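애니메이션 영화는 어떻게 움직일까요?

어린이 영화 교실 · 네 번째 이야기

여러분은 인형이 혼자 걷고 말하는 영화를 본 적이 있습니까? 사람이 줄로 당기지 않고, 컴퓨터로 그린 것도 아닌데 인형이 움직입니다. 이런 영화를 스톱모션 애니메이션이라고 부릅니다. 오늘은 그 비밀을 천천히 설명하겠습니다.

먼저 우리 눈에 대해서 알아야 합니다. 영화는 사실 멈춘 사진을 아주 많이 모은 것입니다. 사진을 빨리 바꾸어 보여 주면, 우리 눈과 머리는 그것을 이어진 움직임으로 느낍니다. 공책 구석에 그림을 조금씩 다르게 그리고 빨리 넘겨 본 적이 있으면 벌써 이 원리를 알고 있는 것입니다.

스톱모션을 만드는 사람은 인형을 책상에 세우고 사진을 한 장 찍습니다. 그다음 팔을 아주 조금 올리고 또 한 장 찍습니다. 다시 조금 올리고, 또 찍습니다. 이것을 하루 종일 합니다. 참을성이 많이 필요한 일입니다!
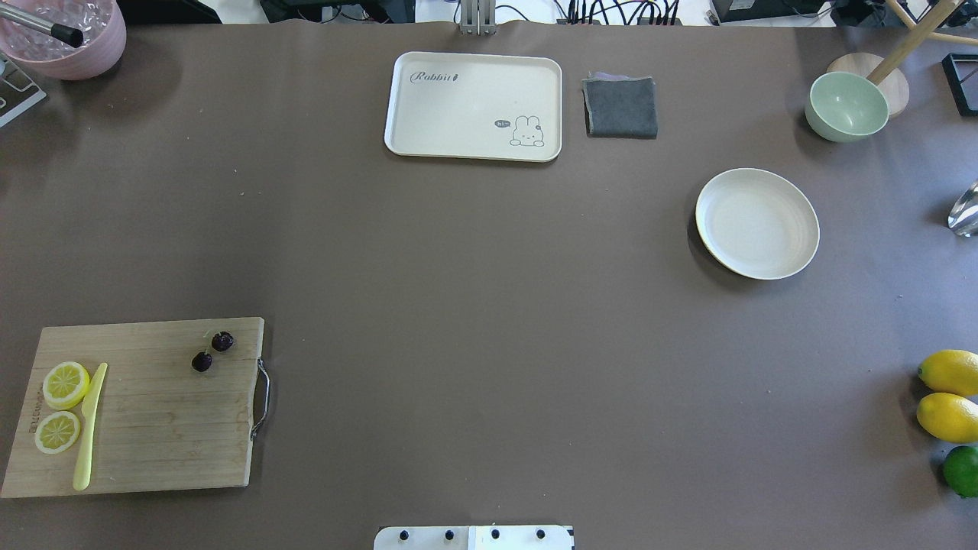 토끼 그림과 "hi~"라는 말풍선이 있는 쟁반.

제가 좋아하는 짧은 영화 「키렌트(Kirent)의 달」을 예로 들겠습니다. 키렌트라는 작은 마을에 사는 여우가 달까지 사다리를 만드는 이야기입니다. 스튜디오 보벨(Bovell)에서 만들었고, 길이는 7분입니다. 여우 인형의 얼굴은 4개입니다. 웃는 얼굴, 우는 얼굴, 놀란 얼굴, 자는 얼굴을 바꾸어 끼우면서 찍었습니다. 여우가 사다리를 올라가는 장면에만 사진 740장이 들어갔습니다. 그 장면은 영화에서 1분도 안 됩니다.

인형 속에는 무엇이 있을까요? 보통은 철사나 금속으로 만든 뼈대가 있습니다. 뼈대에는 관절이 있어서 무릎과 팔꿈치를 구부릴 수 있고, 손을 놓아도 그 자세로 서 있습니다. 뼈대 위에 스펀지나 고무를 붙이고 옷을 입힙니다.
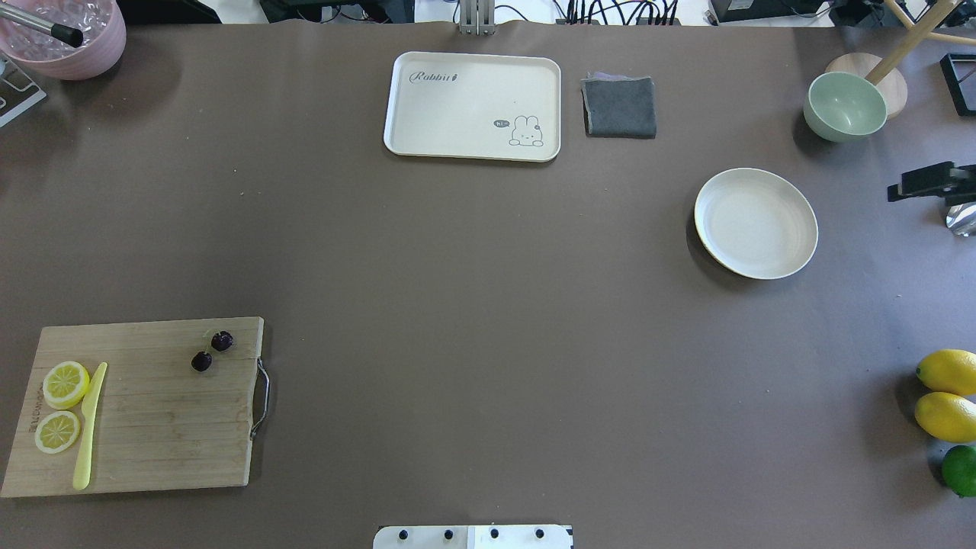 도마 위의 레몬 조각과 체리, 노란 플라스틱 칼.

소리는 나중에 넣습니다. 눈을 밟는 소리가 필요하면 녹말가루가 든 주머니를 손으로 꾹꾹 누릅니다. 말발굽 소리는 코코넛 껍데기 두 개로 만들 수 있습니다. 이렇게 소리를 만드는 사람을 폴리 아티스트라고 합니다.

집에서도 해 볼 수 있습니다. 어른에게 휴대전화를 빌려서 움직이지 않게 책에 기대어 놓으세요. 장난감을 하나 고르고, 조금 움직이고 찍는 것을 반복하세요. 창문 옆보다 전등 밑이 좋습니다. 햇빛은 시간이 지나면 밝기가 변해서 영화가 깜빡깜빡하게 보입니다. 손이 사진에 나오면 그 사진은 지우고 다시 찍으면 됩니다.

낱말 풀이
프레임: 영화를 이루는 사진 한 장.
관절: 뼈와 뼈가 이어져서 구부러지는 곳.
폴리 아티스트: 영화에 들어갈 소리를 직접 만드는 사람.

다음 이야기에서는 영화 음악에 대해서 알아보겠습니다.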